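Report to: Grirkberg Fund, digital media program
From: Grigore Onu, production lead, Jullora
Date: October 22, 2021
Grant: Twal channel network, second reporting period

## 1. Status

The project is on schedule for publishing and behind schedule for audience measurement. Spending is under plan. No change to the scope of the grant is requested. One change to the order of work is proposed in section 6.

## 2. Publishing

The grant pays for original short-form video on the Twal channels, covering home cooking, repair, small-space living and everyday technology. The agreement calls for 85 finished episodes over the full term. At the close of this period, 76 were finished and cleared for release. The rest are shot but not edited, except for two in the repair series that still need a presenter.

Episodes are released on the main video platform first and on our own site 7 days later. The delay was agreed with Nonden, our advertising sales partner, who asked for a clear window in which view counts would not be split between two players. We kept to it for every release except the first group in the cooking series, where the site copy went up early through a scheduling error. The scheduler now takes the site date from the platform date and does not accept manual entry.

Average running time has dropped since the first report. The early episodes were cut long to allow mid-roll advertising. Retention curves showed that viewers left before the second break in most of them, so the second break was removed and the episodes shortened to match. Income per view fell slightly. Income per episode did not, as more viewers reached the first break.

## 3. Creator agreements

All creators on the network are now on the revised contract. The main differences from the old one are:

- Creators keep ownership of their back catalog. Jullora holds a license for the term of the agreement only.
- Advertising income is split 50/50 after platform fees. The old contract used a sliding scale that had to be recalculated each quarter and caused most of our payment disputes.
- Brand work brought in by the creator is reported to us but not shared.
- Either side can leave at the end of a series with written notice.

Two creators asked for changes to the notice clause and received them. One left the network during the period to publish independently. Her finished episodes stay on the channel until the license ends, and her unfinished series has been withdrawn from the plan and replaced with extra episodes in small-space living.

Payments were made on time in each month of the period. Statements now list income by episode, as the Fund asked in its comments on the first report.

## 4. Audience measurement

This part of the work is late. The plan was to combine platform figures, site logs and newsletter data in a single report by the end of the period. The platform export and the site logs are in place. The newsletter data is not, because the mailing service changed the format of its export and our import step drops records with no country field.

A corrected import has been written and is being tested against older files. Until it passes, combined figures would be unreliable and we have left them out of this report. Platform figures alone are supplied in the attached workbook, on the sheet marked "Platform only." They should not be compared with the combined figures in the original proposal.

We also found that site views were being counted on page load instead of on playback. This inflated the site totals in the first report. Corrected totals for that period are on the second sheet. The fault was ours and the earlier totals should be discarded.

## 5. Series notes

**Cooking.** Complete. Captions were reviewed by a second editor after several ingredient names were found to be wrong in the automatic version. Corrected files have been uploaded for all episodes.

**Repair.** Delayed by the presenter vacancy noted above. Test recordings with a possible replacement are planned for early November.

**Small-space living.** On schedule. Sound quality in the first recordings was poor because of hard walls and a ceiling-mounted microphone. Later recordings use clip microphones. We don't intend to reshoot the early ones.

**Everyday technology.** On schedule. Scripts are shorter than in the other series and need more cutaway footage per minute, which raises the editing cost. The budget line for editing has covered this so far.

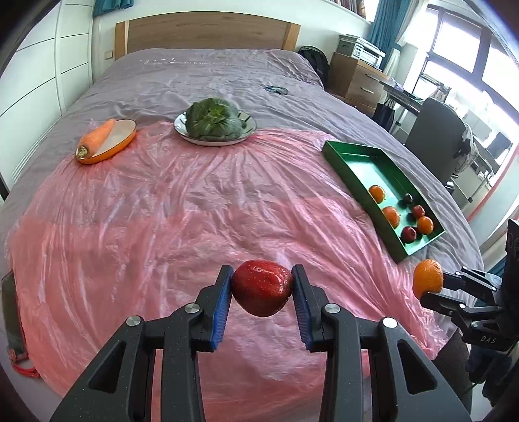

*Everyday technology: red fruit held in a black gripper with blue ribbed pads.*

## 6. Budget and proposed change

Spending on production is in line with plan. Spending on travel is well below it, as most interviews were recorded remotely. Spending on music licensing is slightly above it, after one library raised its rate for online use. The ledger is attached.

We propose to move the training workshop for new creators from the next period to the one after. The workshop material depends on the combined audience report, and running it before that report exists would mean teaching from figures we have already had to correct once. The cost does not change. The room booking can be moved without a fee if we confirm in November.

## 7. Work for the next period

- Finish editing the remaining episodes, starting with small-space living.
- Appoint a presenter for the repair series or, if the test recordings are not usable, submit a replacement plan to the Fund.
- Complete the newsletter import and issue the combined audience report.
- Renew the sales agreement with Nonden. The current draft leaves the release window unchanged and adds a monthly call on unsold inventory.
- Send the Fund a list of all episodes with release dates, running times and caption status.

Attachments: audience workbook, ledger, revised creator contract (blank copy).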